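Repair Before Replacement: A Position on Public Equipment

Glória Matos, Stomudeo

Public bodies in this country continue to treat the age of a computer as sufficient grounds for its disposal. Stomudeo considers this practice wasteful and asks that it be changed. In the last financial year our member offices withdrew 900 machines from use. Our own inspection found that 750 of them needed only a minor part or a thorough clean.
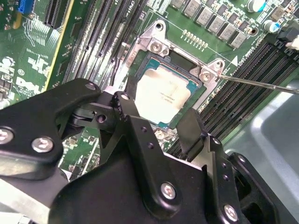
The present rules offer little encouragement to those who would do better. An office manager may order a new machine with one signature, whereas a repair costing 40 euros requires two quotations and a written case. Staff respond to these arrangements as any sensible person would. The rules should be reversed, so that the burden of explanation falls upon the purchase.

My colleague Sérgio Louro has argued that older equipment is unreliable and that repair merely postpones the expense. His concern deserves a proper answer.

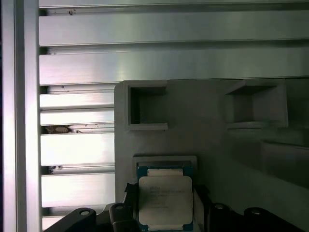 Reliability depends in large part upon upkeep, and upkeep has been removed from almost every service contract we have reviewed. The Brandão agreement, which covers some 25 offices, makes no mention of cleaning at all. Brownish debris lodged between metal slats is a matter for routine care, and should not by itself count against the equipment. A contract that pays for replacement but omits such care will produce the failures it predicts.

We therefore ask that the revised rules, due in July, require a written inspection before any machine is withdrawn.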